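Thursday, just after lunch

Shirts today. Hendrik wants the folding notes in the same book as everything else, so if you came looking for the Shirima bedding pages, they're further back and they're a mess (sorry, will copy them out some day).

We're on the bed again. I did try the table first thing and gave up, it's too narrow for a shirt with the sleeves out, and every time I got one side straight the other side slid off the edge. The mat on the bed is so much better! It's flat, it's firm enough that you can press a crease into the cloth, and the dark lines between the little tiles are handy for lining up a hem. The one thing I don't love is that thin knits catch in the gaps if you drag them. Lift and set down, don't drag. I've written that before and I still drag them.

Started with the mustard one, collar toward the far side and hem toward me. Buttoning: I do the top one and one in the middle and leave the rest. Hendrik does all of them and his shirts come out nicer, fine, but it takes forever and we have the whole Gidomov bag still to get through.
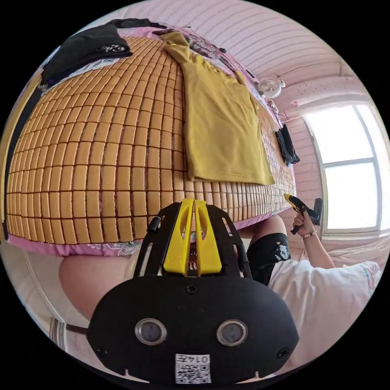 Mustard shirt laid out flat on the mat, before the first fold. Something black with a small white logo waiting up by the head of the bed.

Fold order I'm settling on for collared shirts: one side in to the middle of the shoulder, sleeve straight down along it, same on the other side, then hem up in thirds. I used to fold in half at the end and always got a ridge right across the chest. Thirds puts the ridge lower down where it gets tucked in anyway.

Finished size matters more than I figured. The Jollville drawer is 415 mm wide inside, and I'd love to get 2 stacks side by side with a bit of wiggle room. My first few came out too wide for that. Hendrik cut a strip of card to fold against, and it helps a lot with tees, less with anything that has a stiff collar (the collar pushes the card sideways, grr).

Tees are easy and I'm leaving them for when I'm tired. Dark things go in their own pile, folded inside out, after what the fluffy towel did to them in November.

Still to do: shorts, the socks I keep pretending aren't there, and ask Hendrik whether the Skukine hangers are coming back or if we should just fold the good shirts too. Picking up again around four, after coffee.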